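Brornley Physique Results Archive
Data card and README

Maintained by the Records Office of the Garker Physique Federation
Last revised: Monday, March 30, 2026

Summary

The Brornley Physique Results Archive records the placings of amateur competitors in figure, bikini, wellness and classic physique classes at events sanctioned by the Garker Physique Federation. It covers 154 events. Each row represents one competitor in one class at one event. The archive is intended for athletes checking their own record, for judges preparing panel reports, and for students of sport who require a consistent set of results over several seasons.

The archive does not contain drug-testing outcomes, disciplinary findings or medical information of any kind. Requests for such material should be addressed to the Federation's Integrity Officer and will not be answered by the Records Office.

Files

results.csv – one row per placing
events.csv – one row per event, with venue, season and level
classes.csv – class names, height limits and the season in which each limit took effect
changes.txt – corrections made after first publication

All files are encoded in UTF-8. Dates are given as year, month and day. Empty fields mean that the value was not recorded on the original score sheet; they should not be read as zero.

Fields in results.csv

event_id: matches the identifier in events.csv
athlete_id: a stable identifier that does not change if a competitor changes name
class_id: matches the identifier in classes.csv
placing: final position, as signed by the head judge
panel_total: the sum of the judges' scores after the highest and lowest have been removed
status: placed, withdrawn or disqualified on the day

Ties are shown with the same placing, and the following position is left vacant. Before the present tie rule was adopted, the head judge's own score settled the order, and those rows have been left as they were published.

Sources and preparation

Score sheets from regional events were supplied by the host clubs, mainly on paper. Sheets from the Onell Cup and the Mao Open were received in electronic form and needed little work beyond the matching of class names. Paper sheets were typed twice by different members of staff and the two versions compared. Where they differed, the original sheet was consulted and the reading agreed with the Records Officer, Yanling Zhong.
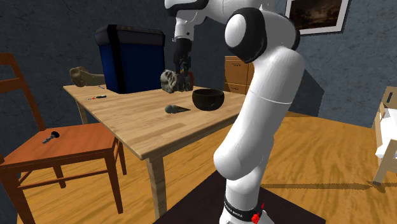
Known limitations

Coverage of junior classes is uneven. Several host clubs kept only the first 3 placings, and lower positions at those events cannot be recovered. Users comparing field sizes between regions should exclude the events marked "partial" in events.csv.

Height limits have been revised more than once. A competitor who appears to have moved between classes may simply have been reassigned under a new limit – the classes file should be checked before any conclusion is drawn.

Panel totals are not comparable across events with panels of different sizes. The panel size is given in events.csv.

Nearly 40 rows carry a provisional athlete_id, where two competitors with the same name entered in the same season and no membership number was written on the sheet. These identifiers begin with the letter P.

Privacy

Names are withheld from the public files. Competitors may obtain their own athlete_id by writing to the Records Office with proof of membership. A competitor may ask for a row to be suppressed; the placing is then retained and the identifier removed.

Conditions of use

The archive may be used without charge for study, journalism and club administration. Printed works reproducing more than 1000 rows require written permission. It may not be used to set odds or to promote supplements.

Corrections

Reports of errors should state the event_id, the class_id and the correction sought, and should include a copy of the score sheet if one is held. Corrections are reviewed by Ermelinda Cunha, Deputy Records Officer, and entered in changes.txt. The next revision is due in May and will add the remaining wellness results from the Onell Cup.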